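Release date: 24 August 2019

# Nindstead Household Goods Vocabulary

The Nindstead Household Goods Vocabulary is a list of everyday names for items sold in hardware and general stores. It contains 1162 entries, grouped under 40 headings, and is maintained by Sofia Seixas and Gonçalo Lobo.

## Sources

Entries were taken from printed store catalogs held in the Mellholm collection. Spelling follows current American usage. Older spellings are kept in the `variant` column - they are never used as the main entry.
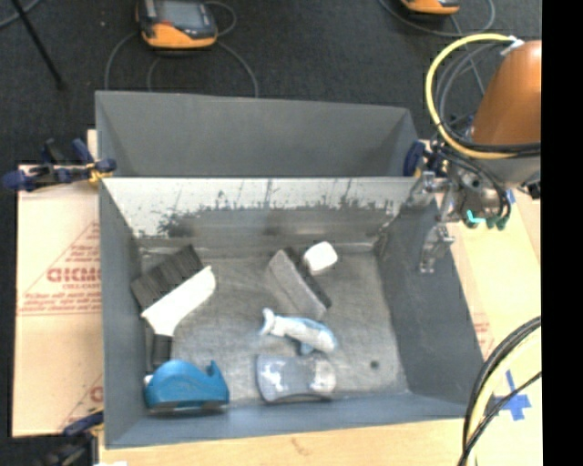
Regional names are recorded where at least two catalogs agree. A name found in a single catalog is marked `single` and should be treated with care. In the present release, 76 entries carry this mark.

## Columns

| Column | Content |
|---|---|
| `id` | Permanent number of the entry |
| `name` | Main name, in the singular |
| `variant` | Other spellings, separated by semicolons |
| `heading` | Group to which the entry belongs |
| `status` | Blank, or `single` |

## Known limits

Garden goods are thinly covered. The Likel catalogs lack their index pages, and 12 names from them could not be assigned to a heading. These are listed in `unplaced.csv`.

## Corrections

Corrections should be sent to Gonçalo Lobo with the entry number and the catalog page. Accepted changes appear in the next release, planned for February.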